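4. Tidying the cables behind your Basitz desk

Take your time with this part — a calm half hour now will save you a good deal of crawling about later on.

4.1 Switch off the power strip and unplug everything from it.
4.2 Leave 60 mm of slack at each end, a little more if you like to raise the desk.

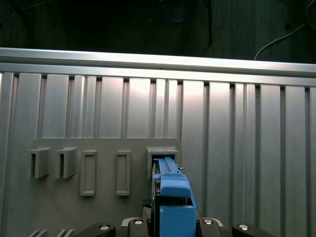 4.3 Fasten the ties loosely, then snug them up once you're happy.

CAUTION: Never pinch a power cord under the desk's feet.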